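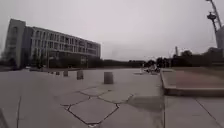
Gudex brings outdoor robots to its grounds team

Wednesday, December 25, 2019

Gudex is putting mobile robots to work outside its main offices, and the grounds team that runs them couldn't be happier to get going! The machines come from Torvik and use route software by Grurari. They take over the daily inspection rounds of the paved areas, paths and curbs, a job that used to mean walking the whole site with a clipboard in all kinds of weather.

The program began in November with a trial of 6 robots. Each one drives a set route, stops when people or bicycles come close, and sends notes on loose slabs, blocked paths and standing water to a shared screen in the grounds office. A crew member looks at every note and decides what gets fixed and when.

For the 54 people on the grounds team, the biggest change is in how the morning goes. Crews used to spend the first part of a shift looking for problems. Now they start with a list, load the right tools and head straight for the repair. Around 85 notes came in during the trial, and the crew added plenty of their own (a robot still can't tell you that a door handle feels stiff).

No jobs are being cut. Everyone on the team has been offered paid training from Mivard, which covers route planning, basic upkeep and what to do when a machine gets stuck. Several longtime crew members have already asked to help plan the new routes, and their knowledge of the site has made the maps much better.

The rounds will continue through the winter, with early morning routes added next. Staff and visitors with questions about the robots can stop by the grounds office during working hours.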